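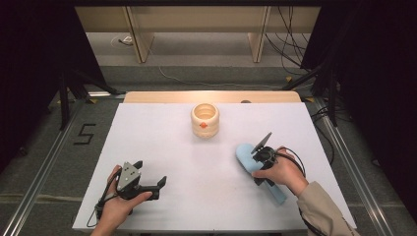 手持夹爪Su：第二副终于能用了

2023年6月25日

上一次写Su的时候还是冬天，十二月，那时候只有一只夹爪，而且夹什么都歪。后来工作比较忙，我的中文也需要时间来写，所以拖到现在。先说结果：左手和右手的夹爪都装好了，在Pravovus的工作间里可以用一个下午，中间不用拿螺丝刀。

没有读过前面文章的朋友，我简单说一下。Su是我在业余时间做的手持夹爪，一手拿一只，人用它们来拿桌上的东西，夹爪里面记录开口的大小。以后我想让机械臂学同样的动作。机械臂现在还没有，我先把手上的部分做好。

关于连杆

第一副的连杆是我自己打印的，孔直接套在螺丝上。刚装好的时候很顺，用了几天以后孔变大，两个指尖就对不齐了。我在指尖夹一张纸来检查，纸的一边紧，一边可以抽出来。我改了很多次孔的尺寸，文件夹里最后一个文件的编号是19，问题还是一样。

朋友们建议我在孔里加金属圈，我当时觉得太麻烦，后来还是加了。现在每个转动的地方都有黄铜色的圈，黑色的零件配上这个颜色，我自己觉得很好看。圈要慢慢压进去。我第一次用锤子，连杆裂了。第二次用台钳，两边各垫一块木片，每转一点就停下来看它是不是正的。如果歪了，不要继续压，应该退出来重新放。

我做过一个耐久测试，用一个旧电机拉着夹爪开合3000次，晚上放在那里，第二天早上去看。纸的测试两边一样紧。电机的声音很吵，隔壁做家具的人问我是不是养了什么动物。

关于左右两只

开始我想两只完全一样，这样备件简单。可是真正拿在手里的时候，线就成了问题。两条线如果都从同一个方向出来，双手靠近的时候会互相碰到，有时候还会绕在手腕上。我试过把线用带子绑在袖子上，手臂一伸直，插头就被拉松。现在的办法是每条线留一个比较大的弯，让它往外面走，离中间远一点。样子不整齐，但是插头不再松了。

顶上的板也改了。原来是厚的，很重，拿久了手腕会酸。现在左边那一只用的是灰色的三角板，上面有几个小孔，以后要装别的东西就用这些孔，不需要再拆外壳。右边的我还没有决定最后的样子，可能还会换。

重量我没有认真称，厨房的秤坏了。手的感觉是比冬天的那一只轻。连续用15分钟以后我会放下来休息，主要是因为拇指一直在同一个位置。

关于桌子

以前我直接在木桌上做，木头的颜色和很多东西太接近，看记录的时候不容易分清楚。现在桌面上铺了一块大的白板，是从Flotwood买的剩料，便宜，边上有一点毛，我用砂纸磨过。白板有一个缺点，就是很滑，小的罐子被指尖碰到会走。我想过在下面贴防滑垫，但那样动作就不真实了，厨房里的桌子也不会有防滑垫。

练习的时候我用软的东西和硬的东西各一些。软的材料，例如泡沫，最适合检查指尖：如果用力不平均，它会在夹爪里转。硬的圆的东西最适合检查耐心。浅蓝色的那一件我用得最多，在白色上面很清楚，夹的位置差一点点也看得出来。

我还学到一件事，就是开始之前要想好手从哪里进来。如果双手都先伸到中间，后面的路就没有了。我现在先用一只手把一件东西夹住，另外一只手等着。听起来很慢，总的时间反而短。

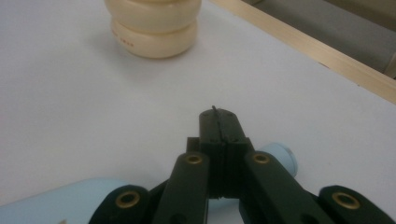
有一位读者在上一篇下面留言，问为什么不买现成的电动夹爪，二手的也不贵，接上控制器就可以动，何必自己压铜圈、磨白板。他还说，手持的东西做得再好，以后换到机械臂上也要重新装一次，等于做了两遍。

这个问题我想了几天，因为他说得有道理。第一，钱。二手的确实有，但是两只，加上控制器，再加上运费到Namitz，就超过我给这个项目的预算了。第二，我想先用自己的手感觉一下。电动的夹爪夹坏了东西，我只看到东西坏了；用手夹的时候，在它坏以前我的手指已经知道不对。这个感觉我不太会用中文说，也许应该叫“手里有数”，如果用错了请告诉我。

做两遍这一点，他是对的。我打算让指尖和连杆的部分保持不变，以后只换手柄。接口是8毫米的螺纹，画图的时候已经留了位置。会不会真的这么简单，我现在不能保证。

还没有解决的问题

指尖。现在的指尖又短又有角，夹泡沫很好，夹光滑的圆东西会滑。我试过贴一层自行车内胎，头两天很好，后来边上翘起来了，胶水也弄到了白板上。下一次想试硅胶，直接浇在模子里。有经验的朋友请写一下用什么硬度，我在网上看到的说法都不一样。

线的长度。我现在的线刚好够到桌子的另一边，再远就要换人站的位置。长线我有，但是数据有时候会断，一断就要从头开始记录。不知道是线的问题还是插头的问题，下星期我会先换插头，这个比较便宜。

记录的时间。左手和右手的两个文件开头不一样齐，我每次都先把两只夹爪同时合上一下，回来以后在曲线上找这个动作，再对齐。方法很土，能用。有一次我忘记了这一下，一个下午的记录只好用眼睛对，对到半夜也没有对完。所以现在墙上贴了一张纸，写着“先合一下”。

图纸我整理好以后会放上来，包括裂掉的那个版本，请不要打印那个版本。压圈用的垫块也会一起放。有几个尺寸还写在本子上，字很乱，要先抄一遍。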